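Wijaya Hall Reading Room: Winter Safety Checklist, with Comments
Walked by Shireen Ngubane and Boris Mikuš, Jan 12, 2021

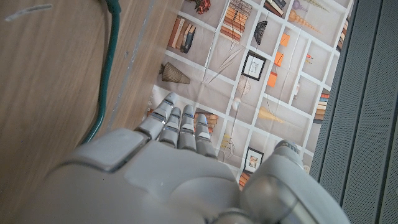 1. Fire exit, rear. PASS
Opens at a push. The sign asking people not to prop it open was being used to prop it open. Sign rehung.

2. Extinguishers. PASS, with a sigh
Both in date. The one by the kitchen had a scarf on it. Scarf is in lost property.

3. Tall shelving fixed to wall. FAIL
Bay 17 rocks if you lean on it, and Boris leaned on it. Needs two brackets. The atlases go on the bottom shelf until then, whatever the alphabet says.

4. Kick stools. PASS
One squeaks. Leave it, it warns people.

5. Heating. PARTIAL
18 degrees at the desk, according to the desk. The Fumgate heater in the annexe smells of toast. Unplugged and labelled. Please don't plug it back in because the label "looked old".

6. Extension leads. FAIL
A lead plugged into a lead plugged into a lead. Removed all but the first.

7. Stair edging. PASS
Third step relaid in October and still down.

8. First aid box. PARTIAL
More than 400 plasters, no bandages. Nuwan Barua to order.

9. Front step lighting. FAIL
Bulb gone. Reported under job 812, as was the last one.

Items 3, 6 and 9 to be rechecked by Audrey-Anne MacPherson.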